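Parts tray

A parts tray is a shallow open container used to keep small components together while they wait to be sorted, fitted or packed. It is one of the humblest pieces of equipment on any workbench, and people who put small electrical goods together tend to grow rather fond of theirs. Trays are sold in plastic and in metal, and deeper versions are usually called bins.

The habit of giving each kind of part its own tray is older than the plastics now used for it. Watchmakers and radio repairers kept their screws in saucers and tin lids, and the Stotberg catalog of molded trays, which ran to 320 sizes and colors at its fullest, still listed one model as "the saucer."

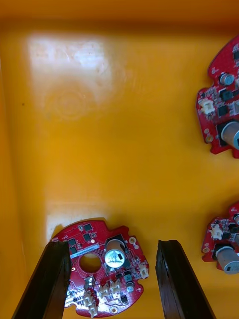
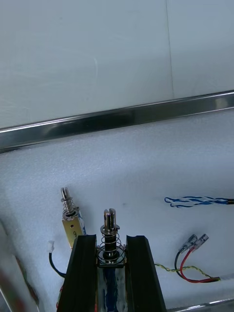
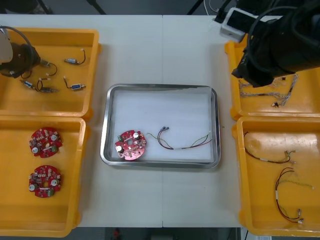 Color is the first thing most buyers think about, and it deserves a little patience. A strong, plain color helps the eye pick out a small part and makes it easier to see what has been left behind in a corner. Red circuit boards show up well enough on yellow plastic, though black wire stands out better still – it can be found at a glance, even when it has curled into a loop. Metal trays are easy to wipe clean and last for many years, but a silver-colored part can be hard to spot in one under a bright lamp.

Plastic trays pick up fine scratches with use, and these do no harm. In her handbook for small workshops, Joelle Chamoun suggests washing them in warm soapy water and letting them dry upside down. She also likes a rounded corner – a fingertip can sweep a tiny washer up the side instead of chasing it into an angle.

See also: Workbench; Sorting; Solenoid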